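About us

Kurkska is a small workshop in Borwood that sets up and tests robot arms for picking work. There are 14 of us. Most of our customers make or pack small parts, and most of them come to us with a job that is dull to do by hand all day: taking pieces out of one bin and putting them in another.

The firm was started by Octavio Pacheco and Sheyla Chambi, who had worked together at a packing plant and fell out with the same supplier. Octavio looks after the mechanical side. Sheyla writes the control software and runs the test floor. They still share an office, and if you ring the main number one of them will often pick up.

What we do

A customer sends us a box of their parts, or something close to them in size and shape. We put them in a bin, bring an arm over it and find out how well it can pick. We keep going until we can tell the customer what the arm will miss and how often. Some customers buy a cell from us after that. Others take the report and go elsewhere, and we charge the same for the report either way.

We also take on repairs and second opinions on cells built by other firms, and we lend out Tramell, our own picking software, for trial periods of up to 3 months.

The fault on the Tramell trial

People who are thinking of working with us sometimes ask about the accident. It wasn't an accident in the sense of anyone being hurt, but it was serious and we would like it to be told properly, so the account stays on this page.

We were running a long picking test with Tramell. The arm had made 1,502 picks when it went down into the bin too far, on the wrong side of the wall. The gripper caught the rim and the arm kept pushing. The bin was not fixed down. It slid across the table, went over the edge and took the parts with it. One of our engineers was standing closer than she should have been, reading numbers off a screen, and the bin landed beside her foot. 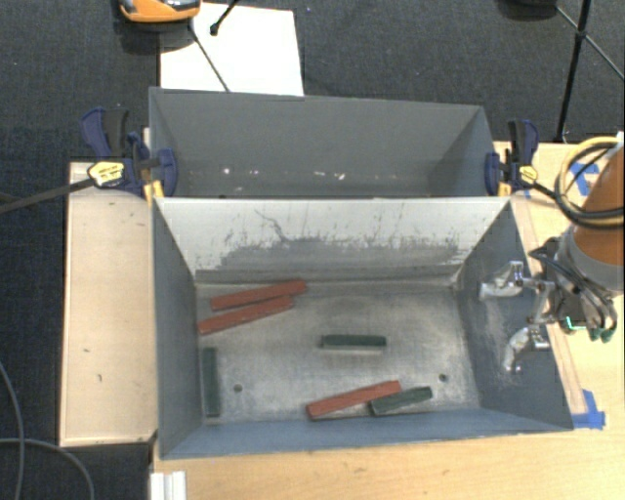 She pressed the stop button and the arm stopped at once. That part of the system did its job. Everything before it did not, and when we went through the logs we found two separate faults and one bad habit.

The first fault was in the software. Tramell worked out where the bin was at the start of a run and then trusted that position until the end. Small knocks from the gripper had been shifting the bin a little at a time, and by the end it was 77 mm from where the arm believed it to be. The second fault was a force limit. It had been raised during an earlier job with heavier parts and never put back. With the proper limit, the arm would have stopped when it first touched the rim.

The bad habit was ours. We had come to treat the test floor as a place where the normal rules were a bit softer, as the arms were small and we all knew them well. We would not have let a customer's staff stand where our engineer was standing.

What we changed

Bins are now clamped before an arm is powered up, and the clamps are checked by a second person. Tramell looks for the bin again at set points during a run and stops if it has moved. Force limits are stored with the job they belong to, so that a new job can't pick up the old figure. The floor is marked out, and the screens have been moved to the far side of the line.

We also wrote a small program called Belay, which watches the arm separately from Tramell and can cut a move short. It is a second check and does not replace the emergency stop or the guarding. Belay has stopped arms on our floor when it had no need to - mostly in the first weeks - and we accept some of that. Every stop it makes is written up by whoever is running the test, including the ones that look silly.

The customer whose trial it was got the full report, with the logs. They asked for changes to the guarding on their own site before going any further, and we made them.

Visiting and getting in touch

You are welcome to come and see a test being run. Please let us know at least a week ahead, wear closed shoes and expect a short safety talk at the door, even if you have been before. Parts for testing can be posted or dropped off, and it helps to have a note with them saying what they weigh and whether it matters if they get scratched.

Questions about the fault, Tramell or Belay should go to Sheyla. For repairs and quotes, ask for Octavio.

Page last updated 2018-07-27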